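2. How we ended up asking people about their bedspreads

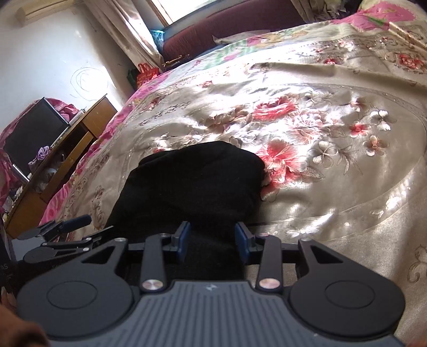 Figure 1. Black cloth on a beige floral bedspread with a shiny finish.

Edmund Harus
Research associate, household textiles, Plotesthorpe

I should say at the start of this section that I never meant to write about bedspreads. The study began as a survey of washing habits in two towns, Plotesthorpe and Zustgate, and the bed was one line on a long form, squeezed in between tea towels and bath mats. But people kept wanting to talk about it! I'd ask how often the sheets were washed and get a quick number, then I'd ask about the cover on top and be there for another half hour, usually with a second cup of tea and somebody's wedding photos.

We sent out 2640 forms in April and got 896 back, a response of just under 34 per cent, and a good deal better than I had feared (the pilot was dreadful, and I'll spare you the table). The forms went to every address on our list in both towns. Flats above shops were left out of the Zustgate list by mistake, and I come back to that in section 5, where it matters more.

The question that caused all the trouble was number 14: "Is there a top cover on the main bed, and if so, is it slept under?" I had assumed the answers would sort themselves into a duvet pile and a blanket pile. What came back was a whole third group who own a cover that goes on in the morning and comes off at night, and who were rather puzzled that I'd think of sleeping under it. Several wrote "of course not" in the margin. One wrote it twice.

The older literature is thin on this. Seppälä's survey of linen cupboards treats the day cover as decoration and leaves it there, and I followed that in my first coding scheme, which I now think was a mistake. If you read the free-text answers, the day cover is doing a job. It keeps the bedding clean while the bed is used as a table. People fold washing on it, pack on it, lay out tomorrow's clothes on it, put coats on it when there are visitors. In the smaller houses it is the only big flat surface upstairs, and a patterned cover was often praised for "not showing things".

So I went back and recoded the lot, which took most of the summer. Covers are now sorted by use first (slept under, taken off, or left on and slept on top of, mainly for naps) and by fabric second. Fabric turned out messier than I'd hoped. People use "satin" for almost anything with a sheen, and "quilted" for anything thick, so I've kept their own words in the tables and haven't tried to guess the fibre.

Washing is where the groups really part company. The slept-under covers go in with everything else. The taken-off ones are washed on an occasion: before guests, after illness, at the change of season, or "when the dog has been". I had offered boxes for weekly, fortnightly and monthly, and these respondents ignored them and wrote underneath. I'd drop the boxes if I were doing it again.

One more wrinkle before the results. The form asked about the main bed only, and a fair few people answered for the spare bed as well, because that was where the good cover lived. I have kept those answers in a separate file and they are not counted in Table 3.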